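Werkstattbuch, August
Windfigur "Tawhiri", zweite Form, dritter Wachsanlauf

7:40 Uhr. Die Stützform ist über Nacht fest geworden. Sie ist auch über Nacht eins mit dem Formrahmen geworden, was nicht verabredet war. Wer als Letzter die Vaseline hatte, möge sie zurückstellen und sich schämen. Vermutlich war ich es.

Rahmen mit Keilen gelöst, eine Ecke Gips eingebüßt, unten am Sockel, wo sie nichts trägt. Die Bruchstelle mit Schellack gestrichen und mit Bleistift "oben" draufgeschrieben, damit die Verwirrung der nächsten Person vollständig ist. (Schon korrigiert. Es steht jetzt "doch unten".)

Zum Stand, für alle, die beim letzten Eintrag ausgestiegen sind: Die Figur steht auf dem linken Bein, Oberkörper weit in den Wind gelehnt, der Mantel fliegt nach hinten weg. Im Ton sah das mühelos aus. Ton hat ein Eisen im Rücken und kann leicht mühelos aussehen. Das Wachs hat kein Eisen und lehnt sich deshalb noch etwas weiter in den Wind, bis es auf der Nase liegt. So geschehen beim ersten Wachs. Beim zweiten ist der Mantelsaum gar nicht erst vollgelaufen und endete in einer Art Spitzenborte, die bei einer Tänzerin hübsch gewesen wäre.

Daher die neue Form mit geänderter Teilung. Die Naht läuft nicht mehr mitten durch die Mantelfläche, sie geht jetzt außen am Saum entlang. Vorteil: ein Grat, den man mit dem Messer abnimmt und vergisst. Nachteil: Die Hinterschneidung unter der Achsel muss die Silikonhaut allein schaffen. Beim Ausformen des Tonmodells hat sie es geschafft, mit einem Geräusch, das ich hier nicht beschreiben möchte.

Verbrauch Silikon für die neue Haut: 1.355 Gramm, Verdickerschichten mitgerechnet. Die alte Form lag deutlich darunter, sah aber auch danach aus. Das Material ist das weiche von Jakura, Rest aus dem angebrochenen Eimer. Vor dem nächsten Ansetzen den Bodensatz aufrühren, und zwar wirklich, mit dem breiten Spachtel bis in den Rand. An der Schulter gab es eine klebrige Stelle, die verdächtig nach faulem Rühren aussieht. Mit einem Klecks frischer Mischung überstrichen, nach dem Mittag war sie zu.

9:15 Uhr. Wachs angesetzt. Mischung wie gehabt, Gusswachs braun mit einem Anteil Mikrowachs, damit der Mantel beim Herausnehmen nachgibt und nicht bricht. Schwenken statt Streichen. Erste Schicht ziemlich heiß, sofort wieder ausgegossen, dann zwei kühlere. Bei der dritten Schicht wird es Brei und das Schwenken wird Krafttraining. Zwischen den Schichten jeweils warten, bis die Oberfläche den Glanz verliert. Wer dabei ans Telefon geht, fängt von vorne an, das steht hier schon von einem früheren Eintrag und gilt weiterhin.

Nach der letzten Schicht 37 Minuten stehen lassen. Die krumme Zahl ist keine Wissenschaft, so lange hat die Kaffeepause gedauert. 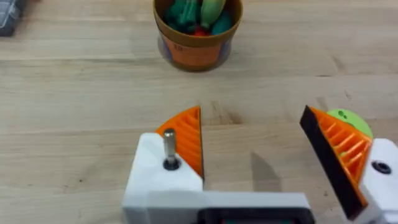
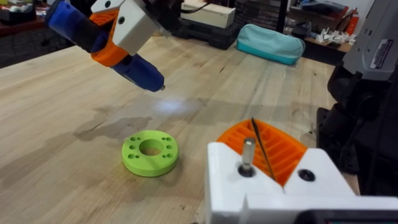 Werkstatt Inden

11:30 Uhr. Ausgeformt. Der Mantelsaum ist voll da, samt der Daumenspur aus dem Ton, die ich eigentlich noch glätten wollte und die nun wohl als Entscheidung durchgehen muss. Unter der Achsel keine Blase. Am Standbein dagegen eine Delle, groß wie eine Linse, genau auf der Kniescheibe. Mit dem Spatel und weichem Wachs aufgefüllt. Das Knie ist jetzt besser als vorher, was mich ärgert, denn am Ton habe ich einen halben Tag daran herumgedrückt.

Gewicht des Wachses ohne Kanäle: 766 Gramm. Für die Bronze also grob das Neunfache, plus Anguss und Trichter. Für die Sockelplatte wird das eng, die war für eine leichtere Figur gedacht. Die Frage, ob die Figur am Ende nach vorn kippt, habe ich mit einem Stück Schnur und einer Mutter als Lot beantwortet: Der Schwerpunkt liegt noch über dem Fuß, allerdings über dem großen Zeh. Zwei Gewindebolzen nach unten in den Stein, länger als gezeichnet. Bitte in der Zeichnung ändern. Bitte diesmal in der Zeichnung, die auch rausgeht.

Gusskanäle: Trichter unter dem Sockel, die Figur hängt also kopfüber. Hauptkanal in den Sockel, je ein Nebenkanal zur Hüfte und zur Mantelmitte. Steiger vom Saum und vom Scheitel. Ich hatte erst noch einen zum Ellbogen gesetzt und wieder abgenommen, es sah aus wie eine Figur am Tropf. Ob der Ellbogen das genauso sieht, erfahren wir beim Guss. Die Ansätze mit dem heißen Spatel rundum verschmolzen und einzeln mit dem Finger geprüft. Einer am Saum wackelte. Jetzt wackelt er nicht mehr, dafür ist der Finger empfindlich.

Kernstifte stecken quer, Messingdraht wäre schneller gewesen, aber wir haben uns beim letzten Mal darauf geeinigt, dass wir aus Fehlern lernen. Also Edelstahl.

Nachmittags die Mail aus Rimavport beantwortet. Man möchte dort wissen, ob der Wind auch von der anderen Seite kommen könnte, der geplante Platz am Kai habe nämlich meistens Westwind. Ich habe geschrieben, dass man den Sockel drehen kann. Das schien allgemein zu erleichtern. Außerdem steht im Angebot für den Transport noch immer die alte Kiste. Die neue muss höher werden und kommt mit Versicherung auf rund 3.000 Euro, ein Betrag, bei dem man über das Zerlegen in Mantel und Mensch wieder nachzudenken beginnt. Ich denke aber nicht darüber nach. Schweißnaht quer über den Rücken, und das bei dieser Patina, nein.

Apropos Patina: Die Probestücke mit Schwefelleber sind zu dunkel geraten, durchweg. Auf dem zweiten habe ich die Höhen mit feinem Vlies zurückgeholt, das geht in die richtige Richtung, bekommt aber an den Kanten etwas Andenkenhaftes. Nächster Versuch dünner angesetzt und auf wärmerem Metall. Proben liegen in der Schublade unter den Feilen, auf der Rückseite beschriftet. Bitte nicht als Briefbeschwerer verwenden, einer fehlt schon.

Offen:
Zeichnung Bolzen ändern.
Gips nachbestellen, den harten.
Schamottemehl sieben, der Sack ist feucht geworden und hat Klumpen.
Silikonhaut gewaschen und in der Stützform zurück ins Regal, liegend, Deckel nach oben, nichts draufstellen. Auch nichts Leichtes.
Kerneinfüllung morgen früh, solange es noch kühl ist. Ab Mittag wird das Wachs bei dieser Hitze weich, und dann lehnt sie sich wieder.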